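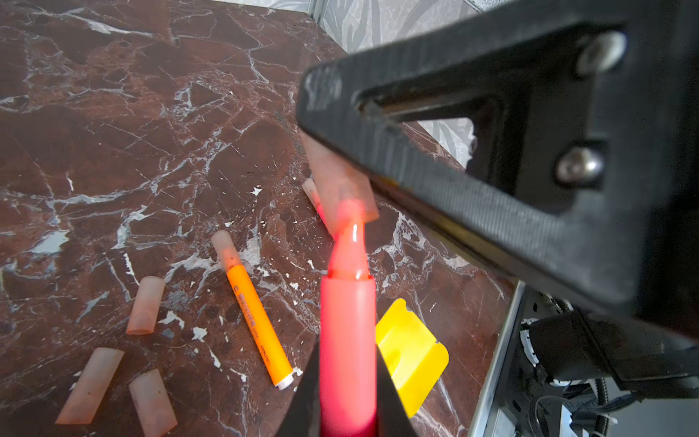 How a Highlighter Works, and Why the Cap Matters

A highlighter is a pen that marks words without hiding them. An ordinary felt pen puts down a dark ink that covers whatever is underneath. A highlighter puts down an ink that light can pass through. The printed words stay readable, and the paper around them changes colour.

This page explains the parts of a highlighter, the ink inside it, and the material that many caps are made from. There is a short investigation at the end. You will need a highlighter and permission to leave it open for a while.

The main parts

Highlighters come in many shapes, but most have the same parts.

The barrel is the long part you hold. It is a plastic tube. On many highlighters the name of the maker is printed along it, with other details in much smaller letters.

The reservoir is inside the barrel. It is a stick of soft fibres, packed closely together and soaked in ink. It works in a similar way to a sponge. Some highlighters have no reservoir stick and hold loose liquid ink instead. You can recognise these if the barrel is clear, as the ink moves when you tilt it.

The nib is the part that touches the paper. It is also made of fibres, but they are pressed much harder so that the nib keeps its shape. Many nibs are cut at a slant. This is called a chisel nib. The wide edge covers a whole line of text and the corner draws a thin line.

The end plug closes the back of the barrel. The reservoir is pushed in from this end when the pen is made, and the plug is fitted afterwards. It is often a different colour from the barrel. On an orange highlighter, for instance, the plug may be white.

The cap covers the nib. It has a wide part that fits over the pen and, on many designs, a narrower part with a rounded tip. The wide part has to grip the pen. The narrow part only has to make room for the nib.

How the ink reaches the paper

There is no pump in a highlighter. The ink moves by capillary action, which means that a liquid creeps along very narrow gaps by itself. You can see capillary action when you dip the corner of a paper towel into water. The water climbs up the towel, although nothing is pushing it.

The gaps between the fibres in the nib are narrower than the gaps in the reservoir. Narrow gaps pull more strongly than wide ones, so ink travels from the reservoir into the nib. When the nib touches paper, the gaps between the paper fibres pull ink out of the nib. More ink then moves forward to replace it.

This is also the reason a highlighter makes a blot if you hold it still. The paper keeps pulling for as long as the nib is touching it.

Why the ink looks so bright

Most highlighter inks contain a fluorescent dye. Fluorescent means that the dye takes in one kind of light and gives out another kind.

Daylight contains ultraviolet light, which human eyes cannot see. A fluorescent dye can take in some ultraviolet or blue light and give it out again as yellow, orange, pink or green light. The ink therefore sends back its ordinary reflected colour and some extra light of a similar colour. Our eyes read this as very bright.

The dye does not store the light. If you highlight a page and turn off the lamp, the page goes dark with everything else. Materials that carry on shining in the dark are called phosphorescent, and they work differently.

Not every colour is equally strong. Blue and purple highlighters are often less fluorescent than yellow ones, and some are hardly fluorescent at all.

Transparent, translucent and opaque

These three words describe what happens when light meets a material.

A transparent material lets light straight through, so you can see clearly what is on the other side. Window glass is transparent.

An opaque material stops the light. A brick is opaque. So is a stone tabletop.

A translucent material lets light through but scatters it on the way. You can tell that light is coming through, but shapes on the other side are blurred. Greaseproof paper is translucent, and so is frosted plastic.

Pen caps may be any of the three. A translucent pink cap can look quite different from one moment to the next. Lying on a dark surface it may look pale. Held up so that light passes through it, it can seem to glow. The plastic does not need to be fluorescent for this to happen. Light enters the wall of the cap, is scattered in many directions, and leaves from all over the surface. The pink colouring takes away some of the other colours on the way through.

Thickness matters as well. Where the plastic is thicker, light has further to travel and more of it is absorbed. A place where two parts of a cap join may show as a darker ring. You can test this with sweet wrappers. One layer of a pink wrapper gives a pale colour, and four layers give a deep one.

Plastic may be frosted by making the surface slightly rough. The rough surface has very small bumps, each of which bends the light in a different direction. A smooth surface does not do this.

What the cap does

Highlighter ink is usually made mostly of water. Water left in the open evaporates, which means that it turns into a gas and mixes with the air. When the water in the nib evaporates, the dye stays behind. The ink becomes thick and the narrow gaps are blocked.

A cap traps a small amount of air around the nib. Water evaporates into this air until it can hold no more, and then the drying almost stops. For this to work, the cap has to fit closely all the way round. Many caps have a raised ring inside, which clicks over a matching ridge on the pen. The click tells you that the seal is made.

Some caps have holes at the top. These are a safety feature. If a cap is swallowed by accident and becomes stuck, air may still be able to pass through it. The holes are placed so that they do not spoil the seal around the nib. Caps should be kept away from mouths and from very young children, with or without holes.

Investigation: how much does an open nib dry?

You will need:
One water-based highlighter
One sheet of plain white paper
A ruler
A clock or timer

1. Draw a line 12 centimetres long with the highlighter. Label it "Start".
2. Leave the highlighter on its side with the cap off for 50 minutes.
3. Draw a second line of the same length, at the same speed. Label it "Open".
4. Put the cap on until it clicks. Leave the pen lying flat overnight.
5. Draw a third line. Label it "Capped".

Compare the three lines. Look for pale patches, gaps and rough edges. Write down which line is the strongest and which is the weakest.

Try to press equally hard each time. If you press harder for one line, you will not know whether a difference comes from the drying or from your hand.

The results depend on the pen and on the room. Water evaporates faster in warm, dry air, so a pen left near a radiator may change more than one on a cool windowsill.

Words used on this page

Absorb: to take in.
Capillary action: the movement of a liquid along narrow gaps.
Evaporate: to turn from a liquid into a gas.
Fluorescent: taking in one kind of light and giving out another at the same time.
Nib: the writing tip of a pen.
Reservoir: the part of a pen that holds the ink.
Translucent: letting light through, but scattering it.

Written by Sewwandi Sikder. Checked by Yayra Agbenyega.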